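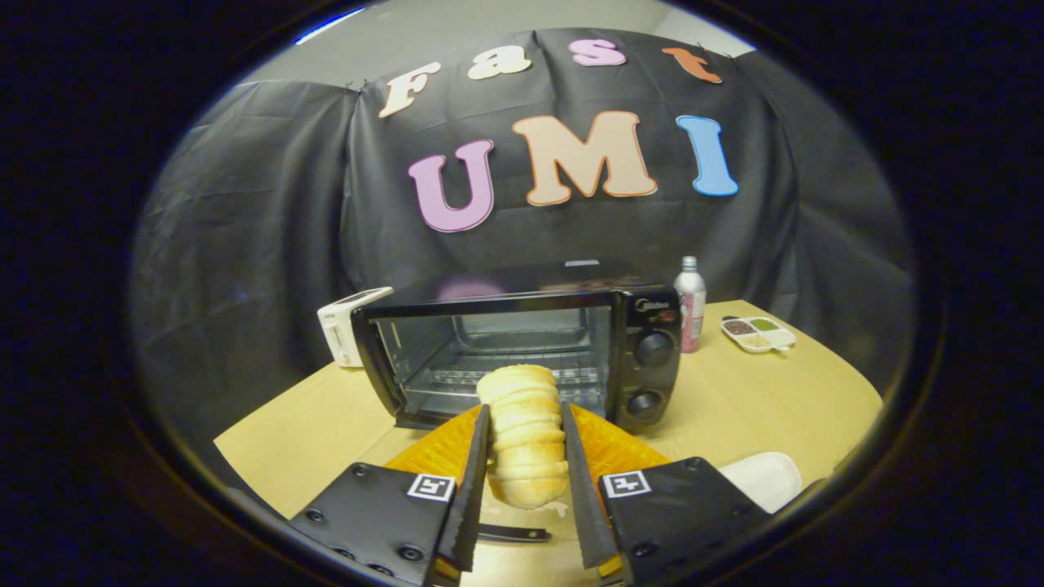
Wamska, a little recipe scaler for home bread bakers

Hi! Wamska is a small command-line program I wrote so I could stop doing baker's math on the back of envelopes. You give it a recipe in plain text, tell it how much dough you want, and it hands back the weights. It also keeps a log of your bakes if you ask it to (I do, most of the time).

It started in March as a spreadsheet called Jurnetti, which got so tangled that changing the salt in one tab broke the water in another. If you're coming from the old sheet, there's a section for you further down.

Getting it running

You need a fairly recent Python and nothing else. Download the folder, open a terminal inside it and type:

python wamska.py rolls.txt --dough 1000

That scales the rolls recipe to 1,000 grams of dough, which is what I make most weekends. Leave off the --dough part and you get the recipe exactly as written in the file.

Writing a recipe file

One ingredient per line, name first, then grams. Flour lines start with a star, so the program knows what counts as 100 percent. You can have as many flours as you like — they get added together before any percentages are worked out. Like this:

* bread flour 450
* whole wheat 50
water 330
salt 10
yeast 4

Blank lines are fine. Anything after a # is a note and gets printed under the table. Please don't put cups or spoons in there! It only understands grams, and it will complain (politely, I hope) and stop.

Milk counts as milk. I went back and forth on whether to count part of it toward hydration, and for now it doesn't. If you want it counted, add --wetmilk and it treats milk as water. Eggs I haven't touched at all.

The log

Add --log and it asks you a few things: kitchen temperature, how long the first rise took, oven setting, bake time, and a free line for whatever you want to remember. Everything goes into bakes.csv, one row per bake. My own log is in the folder so you can see what a used one looks like. My notes get pretty grumpy around the rye loaves.

The columns called Puma and Unach are my two starters. Puma is the white flour one and rises like mad, Unach is the rye one and takes its time. Rename them in settings.txt, or delete both lines if you only bake with packet yeast.

Coming from Jurnetti

Save each tab of the spreadsheet as its own CSV and run:

python convert.py yourfile.csv

It handles the standard layout. If you moved the columns around, put them back first. Recipe names longer than 30 characters get chopped, so check those by hand.

Known problems

Yeast gets rounded to the nearest gram, and for small batches that is way too rough. Use --fine until I fix it.

The Fahrenheit setting works in the log but the printed table still shows Celsius.

Two recipes with the same name will overwrite each other when you convert them. Sorry!

Using and sharing

Do what you like with the code and the recipes. If you send me a recipe to add, please bake it at least 2 times first and tell me what flour you used — the brand doesn't matter, but the type does.

Last updated October 20, 2025. Next on my list is the yeast rounding, then the Fahrenheit table.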